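Towel Folding, Tested: Gallery
Posted May 21, 2019

I have never trusted folding advice. Every linen closet article I read promises that one particular fold will save half a shelf, keep the pile fluffy and make mornings calmer, and the people writing these things always seem to own four white towels and no children. We have a good deal more than that, most of it tan, and the shelf has looked the same for years whatever I did to it.

Still, Ehsan Kermani kept bringing up the Simanjuntak fold at our housekeeping group, so I agreed to give it a page. The idea is that you end up with a flat square instead of the long rectangle most of us were raised on. Supporters say it stacks better. I say a shelf is a rectangle too, and we'll see.
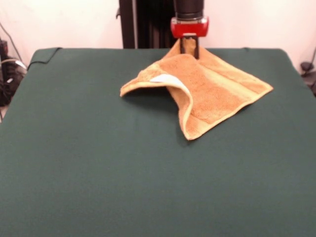 My complaint with most folding guides is that they begin with the towel already spread out smooth, as if it came out of the basket that way. Getting to that point is most of the job. Terry grabs at itself, and a flap that has curled over, like the one standing up on the left with the little white tag near its top, won't lie down because you asked it to. The Simanjuntak instructions cover this with a single word, "straighten." Thanks. The woven band is more use to me than anything in the leaflet, as you can line things up by it when the hems have gone wavy.

A word on the products, because people will ask. The leaflet recommends a Herker folding board and a Zarnent shelf divider, and I bought neither. A board might help someone doing 300 towels a week in a guest house. For a family wash I can't see it earning its place behind the door. Sadix makes a softener that is supposed to make towels "fold-ready," and I'd want to know what that means before I poured it on anything.

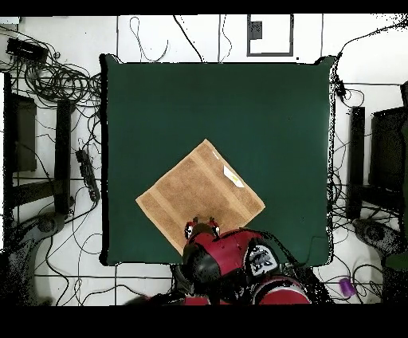 So, does the square save space? On my shelf, which is 9 inches high, I got 2 more towels in than before, and had to press on the stack to do it. Pressing would have got me the same with the old fold, I suspect. What I'll grant is that a square is easier to pull from the middle of a stack without bringing the rest down, and that matters in a house where people do exactly that.

I'm leaving half the shelf in squares until July and the other half the usual way. Ehsan thinks I'll be converted by then. If you've tried it on hand towels or the big beach ones, tell me in the comments, and please mention how deep your shelf is.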